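FAQ: Regeln für Aufnahmen mit Handgreifern und Roboterarmen in gemeinsam genutzten Räumen

Stand: 18. Mai 2021. Ansprechpartner: Florian Hauser (Betrieb), Visitación Montes (Datenschutz)

Für wen gelten die Regeln?
Für alle, die in den Räumen von Zurkska mit einem Handgreifer aufnehmen oder einen Roboterarm in Betrieb nehmen. Gäste unterschreiben vorab das Merkblatt und arbeiten nur in Begleitung einer eingewiesenen Person.

Ersetzt diese Seite die Gefährdungsbeurteilung?
Nein. Die Beurteilung wird je Aufbau erstellt und liegt am Arbeitsplatz aus. Ändern sich Werkzeug, Nutzlast oder Aufstellort, ist sie vor der nächsten Inbetriebnahme zu aktualisieren. Für kollaborierende Betriebsarten ziehen wir ISO/TS 15066 heran, für Industrieroboter allgemein ISO 10218.

Wie viele Personen dürfen sich während einer Aufnahme im Raum aufhalten?
Höchstens vier, die bedienende Person eingeschlossen. Angrenzende Bereiche mit offener Tür zählen mit, wenn sie im Sichtfeld der Kamera liegen.

Müssen Personen im Hintergrund zustimmen?
Ja, schriftlich und vor Beginn der Aufnahme. Das gilt auch für Personen, die nur klein oder teilweise zu erkennen sind. Fehlt eine Zustimmung, wird die Sequenz gesperrt und an Visitación Montes gemeldet. Nachträgliches Unkenntlichmachen ist zulässig, hebt die Meldepflicht aber nicht auf.

Wie werden Leitungen am Arm geführt?
Am Arm anliegend und ohne Schlaufen, die sich an Möbeln verfangen können. Bei gewendelten Leitungen ist die Länge in der äußersten Stellung jedes Gelenks zu prüfen. Zugentlastung an beiden Enden. Kabelbinder direkt auf Gelenken sind nicht zulässig.

Wo werden Marker angebracht?
Auf starrem Träger, plan und außerhalb des Greifbereichs. Eine schräge Lage ist unkritisch, solange sie im Protokoll steht und bis zum Ende der Sitzung nicht verändert wird. Nach jedem Umsetzen ist neu zu kalibrieren – auch dann, wenn der Marker augenscheinlich an derselben Stelle sitzt.

Darf in eingerichteten Räumen aufgenommen werden?
Ja. Möbel und Dekoration dürfen stehen bleiben.

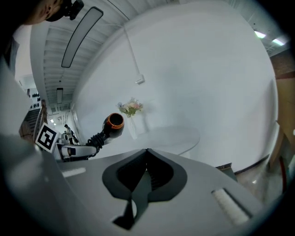
Zerbrechliche Gegenstände innerhalb der Reichweite des Arms sind vor dem Einschalten zu entfernen oder als Aufgabenobjekt im Protokoll zu führen. Durchgänge und Treppen bleiben frei; Stative und Netzteile werden dort nicht abgestellt.

Welche Beleuchtung ist vorgeschrieben?
Die vorhandene Deckenbeleuchtung genügt. Während einer Sequenz wird sie nicht umgeschaltet. Flimmern im Kamerabild ist durch Anpassen der Belichtungszeit zu beheben.

Wie oft wird der Handgreifer geprüft?
Sichtprüfung vor jeder Sitzung, Funktionsprüfung nach jeweils 10 Sitzungen. Zu prüfen sind Gummiauflagen, Gehäuseschrauben und der feste Sitz der Kamera. Geräte mit Befund gehen an Ming-te Su und werden bis zur Freigabe nicht ausgegeben.

Wie lange werden Protokolle aufbewahrt?
Sechs Jahre. Einwilligungen werden getrennt von den Aufnahmen abgelegt.

An wen wende ich mich bei einem Zwischenfall?
Arm stillsetzen, Raum sichern, Florian Hauser informieren. Die Wiederinbetriebnahme erfolgt erst nach seiner schriftlichen Freigabe, in Vertretung durch Hagos Seyoum.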